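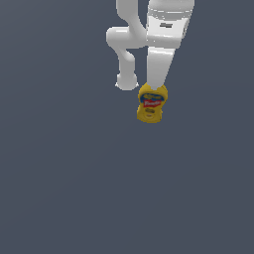 ## Senf aus Liltmont: Ein Gewürz sucht seinen Boden

Wer im Februar durch das Tal von Liltmont fährt, sieht kahle Äcker und wenig Anlass zur Zuversicht. Am 12. Juni hingegen, dem Tag der jährlichen Feldbegehung, stehen die Bestände in Gelb. Die Genossenschaft Correa bewirtschaftet dort 63 Hektar Senf, verteilt auf vier Gemarkungen.

Der Anbau war in der Region fast erloschen. Importierte Saat war billiger, die örtliche Mühle Nandutska verarbeitete zuletzt nur noch Getreide. Erst ein Liefervertrag mit dem Feinkosthaus Enano gab den Betrieben die nötige Sicherheit -- zunächst auf vier Jahre befristet, inzwischen verlängert.

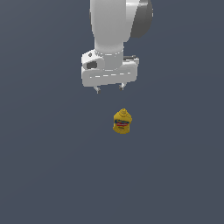

Vermahlen wird wieder auf Stein. Das Verfahren ist langsam und erwärmt die Saat nur mäßig, was den flüchtigen Schärfestoffen zugutekommt. Eine Charge umfasst 256 Kilogramm; nach dem Ansetzen mit Branntweinessig, Wasser und Salz ruht die Maische über Nacht. Die Mühle gibt jährlich 3000 Gläser in den eigenen Verkauf, der übrige Teil geht an Enano.

Offen bleibt die Frage der Fruchtfolge. Senf gehört zu den Kreuzblütlern und verträgt sich schlecht mit dem im Tal verbreiteten Raps. Die Genossenschaft hat deshalb längere Anbaupausen beschlossen und nimmt geringere Erträge in Kauf. Über eine Erweiterung der Flächen wird nach der Ernte beraten.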